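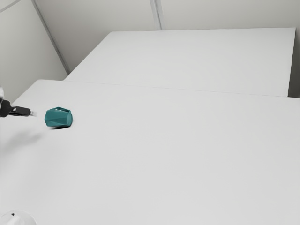 White tables in front of a light gray wall.

Obtaining the transcript of a sentencing hearing as a member of the family

Posted in Courts and Public Records by Ingegerd Sjöberg

I write on behalf of my family concerning a criminal case heard at the Flordale county courthouse. My late brother was the victim. The defendant was sentenced in June, and three of us attended. The judge gave his reasons at length, but the public address system was poor and my mother was unable to follow most of it. She would like to read what was said.

The clerk's office informed me that the case file runs to 2263 pages and that the transcript of the sentencing does not form part of it. I was referred to the court reporter, whose office quoted a charge of $3,840. I believe this figure covers the entire trial, although the letter does not say so. The letter also states that the quotation lapses after 60 days.

I should be grateful for advice on two points. May a family member request the transcript of one hearing only? And is there any means of having the charge reduced? We are not parties to the case and have no lawyer.

Mogensen

Yes, you may request a single hearing. Court reporters charge by the page, and the request form will normally have a space for the date and type of proceeding. If that space is left blank, or if the case number alone is given, many offices will price the whole trial. I would expect that to be the explanation for the sum you were quoted.

I recommend that you write again and state the following: the case number, the name of the judge, the date of the sentencing, and the words "sentencing hearing only, including the reasons of the court." Ask for an estimate in writing before any work is begun.

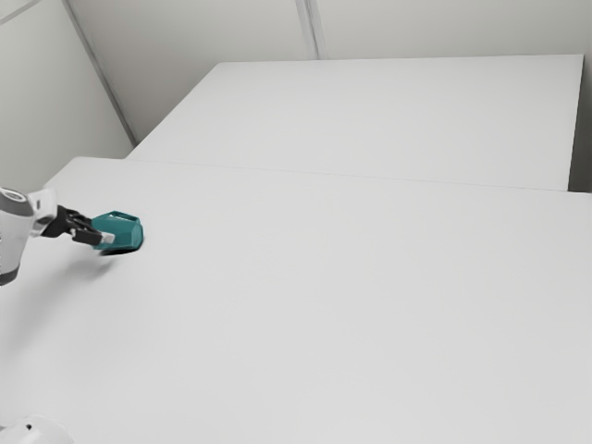 You should also ask whether the defendant has filed an appeal. Where an appeal is pending, a transcript is often prepared for that purpose, and a copy of an existing transcript costs a good deal less than a new one. The clerk can tell you whether a notice of appeal has been entered. The rules differ from state to state, and the court's own fee schedule should be consulted before you pay anything.

As to a reduction, fee waivers are generally reserved for parties. The prosecutor's office will usually have a victim services coordinator, however, and that person may be able to obtain a copy for the family or to arrange for it to be read in the office at no charge.

Tilley

Some courts make an audio recording. Ask for that, it is cheaper. Ours was on a disc and took two weeks.

Ingegerd Sjöberg

I thank you both. I have checked my first letter and it gave the case number only. A new request has been sent in the terms suggested by Mogensen, and I have left a message with the victim services coordinator. The clerk confirms that there is no audio recording for that courtroom.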